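3. Gathering the demonstrations

3.1 Why we began in simulation

Most of what goes wrong in a learned kitchen policy can be traced back to the examples it was given. We had this lesson handed to us in our earlier work at Murngate, where a policy trained on tidy, well-spaced tables fell apart as soon as a bowl was moved a hand's width to the side. For the Cellholm set we therefore put most of our effort into the recording stage, and we did all of it in a simulated kitchen. A simulated counter can be reset in a moment, the lighting can be changed between one episode and the next, and a dropped vegetable rolls nowhere we cannot fetch it from. It also let our operators be bold! They tried reaches that they would never have risked on real hardware, and several of those turned out to be among the most useful examples we have.

Each episode is driven by a person through a pair of hand controllers, one for each of the 2 arms. Operators were given a goal in a single plain sentence and were otherwise left to work as they liked. We did not tell them which arm to use or which side to come from. Weronika Dudek, who wrote the first version of the operator guide, argued strongly for this freedom, and the variety in the recordings has proved her right.

3.2 What is recorded

Every episode stores the joint positions of both arms, the opening of both grippers, the operator's commands and the video from all simulated cameras. The views differ a great deal in what they are good for. A high view gives the layout of the counter and is the one most people would choose if they could keep only one. The close views look rather odd on their own, since they may hold very little besides a fingertip and a patch of worktop, but they carry the fine detail of an approach that the high view simply cannot resolve. We keep them all, in step with one another, and leave the choice to whoever trains on them. 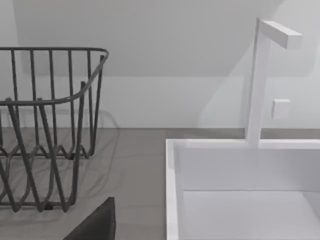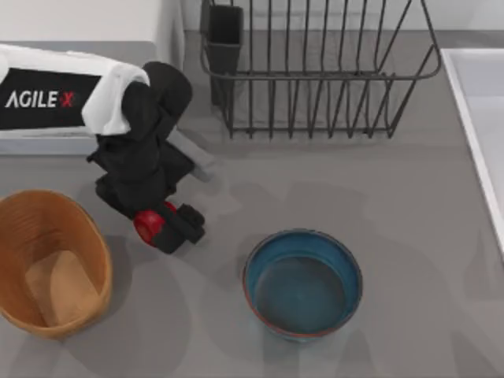
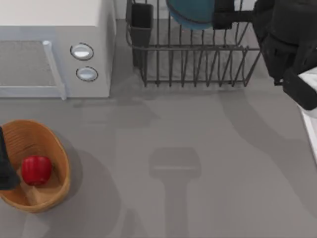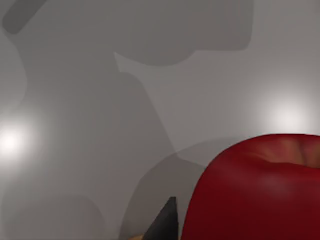 Figure 4. Frames from the simulated kitchen used for the Cellholm recordings.

3.3 Varying the start of an episode

Before each episode the scene generator draws a fresh starting layout. Fixed furniture stays put, while loose items are moved and turned within limits that Hanna Bielecka set by hand after watching a good many awkward starts. Her rule of thumb was generous: if a patient person could still finish the task, the layout stayed in. This leaves some layouts in which an item starts close to an obstacle, and operators have to shift their approach halfway through. We are very fond of these. A policy that has only ever seen clean reaches has no idea what to do when a reach goes slightly wrong, and a small correction by a person is exactly the kind of example it needs.

Lighting is drawn separately from layout. Shadows cast by the arms were a real surprise to us — in early trials the policy appeared to follow the shadow of the gripper as readily as the gripper itself. Moving the lights between episodes weakened this habit a good deal, and we would urge anyone building a similar set to do so from the very first day.

3.4 Sessions and checking

Operators worked in sessions of up to 200 episodes, with breaks whenever they wanted them. Marianna Michalski replayed the recordings after each session and marked every episode as kept, kept with a note, or dropped. Slow episodes were kept. Failed grasps were also kept, provided that the operator recovered and went on to reach the goal. We dropped episodes in which the simulator itself misbehaved, for instance when an item sank into the worktop or sprang away from a light touch.

The notes deserve a word of their own. They are short and informal ("second try, came in from the left") and we had meant them only for our own use. When Tia Haslam began training on the set, however, she found them a quick way to pull out recoveries and hesitations, so we have cleaned up the spelling and included them with the release. The Foltstead baseline described in Section 4 uses them to balance its batches.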